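Chapter 7
Working with Demonstrations

By the end of this chapter you should be able to
plan a tabletop task that two people can demonstrate together
write a collection sheet and follow it
sort good demonstrations from bad ones and say why
keep a log that someone outside your team can use

Key terms: demonstration, episode, marker, reset, collection sheet, reject

7.1 The Treltley Breakfast Project

In September, the robotics club at Treltley High School voted to drop its plan for a line-following robot and work on manipulation instead. Kirsty Tipoki, then a junior, had written the proposal. It was one page long. It said the club would pick three kitchen tasks, demonstrate each one by hand many times, and train a policy that could do at least one of them on the arm in the Pearce Building lab.

Their adviser, Hauke Seidel, approved it on one condition. The team had to finish the data before anyone touched the training code. He had watched an earlier group spend most of a semester tuning a model on a few dozen episodes that turned out to be badly recorded, and he did not want to see it again.

The team collected 2,955 episodes over the school year. They kept 400 for the first task and fewer for the others. This chapter follows how they went from the large number to the smaller ones, and the exercises at the end use a portion of their log.

7.2 Why demonstrate by hand?

In Chapter 6 we recorded demonstrations by teleoperation. One person moved a controller and the arm copied the motion. That method gives clean joint data, but it is slow, and it ties up the arm. A school with one arm and fourteen club members has a scheduling problem before it has a data problem.

With a hand-held gripper the person holds the fingers and does the task directly. A wide-angle camera on the gripper records what the fingers are doing and what is near them. Square markers on the fingers let the software work out how far open the gripper is at each moment. The arm can stay switched off in the next room until there is something to test.

There are costs. A person can reach around an object in ways the arm can't. A person also moves faster than the arm is allowed to, and gets careless after the first hour. The Treltley team found that their rejects rose sharply after 60 minutes, and from then on they changed operators on the hour – even when the operator felt fine.

7.3 Choosing a task

A first task should have a clear start, a clear finish, and a reset that takes less time than the task itself. Pouring fails the last test in most classrooms. Folding a towel passes it easily, since you only have to pick the towel up and drop it again.

The club's first list had nine tasks on it. Seidel asked them to write down, for each one, what a stranger would check to decide whether the task was done. "The toast is in the toaster" survived. "The table is tidy" did not. Tipoki tried to save it by adding a sketch of the finished table, but two members given the same sketch still disagreed, and it came off the list.

Two-handed tasks need more thought. You will have two grippers and two recordings, and they must be lined up in time. The Treltley team used a free program called Zindik for this and checked the result by closing both grippers at once at the start of each episode. If the two closings were more than 2 video frames apart, the episode was rejected.

7.4 Setting up the table

Use props where real food would spoil or crumble. Plain cloth behind the table cuts down on people walking through the background, though it does not need to be perfectly smooth. Large, high-contrast shapes fixed to the cloth give the tracking software something to hold on to when the tabletop is bare.

Before the first episode of the day, hold the gripper at working height and record ten seconds of video. Play it back. Check that both finger markers are in view and that the objects you plan to use can be told apart. Write the result on the collection sheet, with the time and your initials, and then begin. 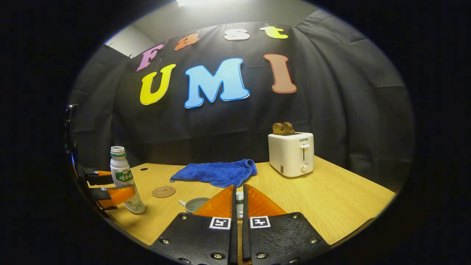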